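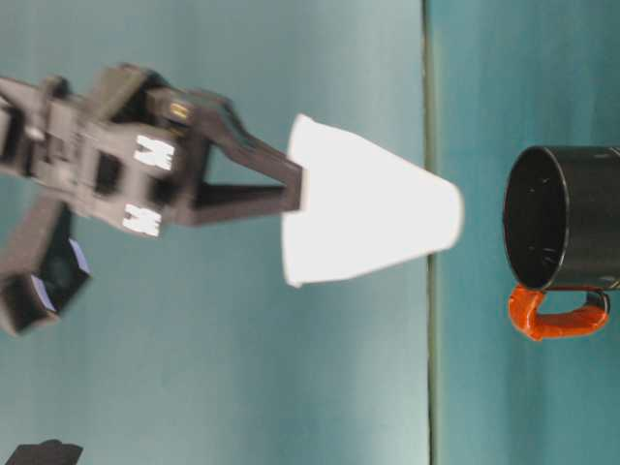
# Coin boissons du deuxième étage : visite de contrôle, liste et commentaires

Site de Borkcombe, bâtiment Neltari
Visite du 11 juillet 2019
Contrôle : Thérèse Gill. Présent par devoir : Laurier Campbell. Présent par hasard, venu chercher du café : Bakari Kaijage.

Légende : **C** conforme, **NC** non conforme, **R** réserve, **SO** sans objet.

## 1. Gobelets et tasses

- [x] **C** Gobelets en papier blancs, unis, rangés ouverture vers le bas dans leur distributeur.
- [ ] **NC** Gobelets de rechange à plus de 18 cm du sol. Ils sont posés par terre, sous l'évier, à côté du produit pour déboucher l'évier.
- [x] **C** Tasses réutilisables sans éclat ni fêlure. Le mug noir à anse orange a été examiné avec une attention particulière, puisqu'il figurait déjà au rapport précédent pour « séjour prolongé ». Il est sain. Il n'a toujours pas de propriétaire déclaré.
- [ ] **R** Un gobelet à usage unique sert une fois. M. Kaijage soutient que remplir le même gobelet toute la matinée constitue un seul usage, simplement très long. La question est transmise à Raymonde Bergeron, qui aime les définitions.
- [x] **C** Aucune tasse stockée sur le rebord de la fenêtre. Il y en avait 6 en hiver, dont une avec un cactus. Le cactus a été relogé.

## 2. Plan de travail

- [x] **C** Surface lisse, lavable, sans brûlure.
- [ ] **NC** Joint le long du mur. Le joint se décolle à droite de l'évier. Quelqu'un l'a réparé avec du ruban adhésif, puis a réparé le ruban adhésif. À reprendre au silicone alimentaire avant la rentrée.
- [x] **C** Éponge remplacée. La précédente a été retirée par Mekdes Wolde avec des pinces et beaucoup de dignité.
- [ ] **R** Boissons renversées essuyées sans attendre. On m'assure que oui. Le sucre collé sous la cafetière m'assure que non.

## 3. Eau chaude

- [x] **C** Bouilloire Tarkham : cordon intact, socle stable, arrêt automatique testé deux fois.
- [ ] **NC** Détartrage. La fiche collée au placard indique que l'opération a été faite « bientôt ». Indiquer une date, de préférence passée.
- [x] **C** Bouilloire placée à 56 cm du bord de l'évier. Mesuré au mètre ruban, M. Campbell tenant l'autre bout.
- [ ] **R** Affichage « eau très chaude ». Il existe, il est lisible, il est à l'intérieur du placard.
- [ ] **NC** Remplissage des gobelets en papier. Laisser deux doigts de vide sous le bord et tenir le gobelet par le haut. Les usagers interrogés remplissent à ras, saisissent au milieu et marchent vite. L'un d'eux m'en a fait la démonstration sans que je la demande, et mon carnet en garde la trace.

## 4. Électricité

- [x] **C** Prises fixées, caches en place.
- [ ] **NC** Multiprise derrière le réfrigérateur. Elle alimente une seconde multiprise, laquelle alimente un chargeur de téléphone dont personne ne possède plus le téléphone. Débrancher le tout. J'ai débranché le chargeur moi-même et il ne s'est rien passé.
- [x] **C** Disjoncteur accessible et étiqueté. L'étiquette dit « NE PAS », sans plus de précision. Je l'accepte dans l'esprit, mais je demande un verbe.

## 5. Rangement et hygiène

- [x] **C** Poubelle à couvercle, pédale fonctionnelle.
- [ ] **R** Tri du papier. Les gobelets finissent avec les feuilles de brouillon. Se renseigner auprès du collecteur Li, qui ne les prend pas forcément.
- [ ] **NC** Réfrigérateur à 4 °C ou moins. Le thermomètre affiche 27, mais il était posé sur le radiateur. Remettre le thermomètre dans le réfrigérateur, puis rappeler la soussignée.
- [x] **C** Torchons propres. Un torchon porte au feutre la mention « pas pour les mains ». Un autre, « pas pour la vaisselle ». L'ensemble forme un système.
- [ ] **SO** Lave-vaisselle. Demandé chaque année depuis l'ouverture du bâtiment.

## 6. Sol et circulation

- [x] **C** Revêtement sec au moment du passage.
- [ ] **R** Passage dégagé jusqu'à la porte. Dégagé, oui, à condition d'aimer les cartons de filtres. Compter environ deux pas de côté.
- [x] **C** Extincteur en place, goupille présente, plomb intact. On y avait suspendu un tablier, que j'ai rendu à Mme Wolde.

## Suites à donner

| Point | Qui | Quand |
|---|---|---|
| Gobelets de rechange en hauteur | Bakari Kaijage | tout de suite |
| Joint au silicone | Laurier Campbell | septembre |
| Détartrage et fiche datée | Mekdes Wolde | avant les congés |
| Multiprises | Laurier Campbell | tout de suite |
| Thermomètre | celui qui l'a déplacé | tout de suite |
| Mug noir à anse orange | son propriétaire | quand il voudra |

## Observations des usagers

*L. C.* : Le ruban adhésif du joint est de bonne qualité, je tiens à le dire.

*B. K.* : Je conteste la réserve du point 1. Un gobelet en papier tient très bien quatre cafés. Au cinquième il faut être deux.

*M. W.* : Détartrage fait ce soir au vinaigre. Ne pas préparer de thé avec ce qui reste dans la bouilloire. Je répète pour Bakari.

*R. B.* : Définition retenue : un usage se termine quand le gobelet est vide. Voir avec moi pour les réclamations, bureau du fond, je ferme à midi.

Contre-visite prévue en septembre, avec mon propre thermomètre.

T. Gill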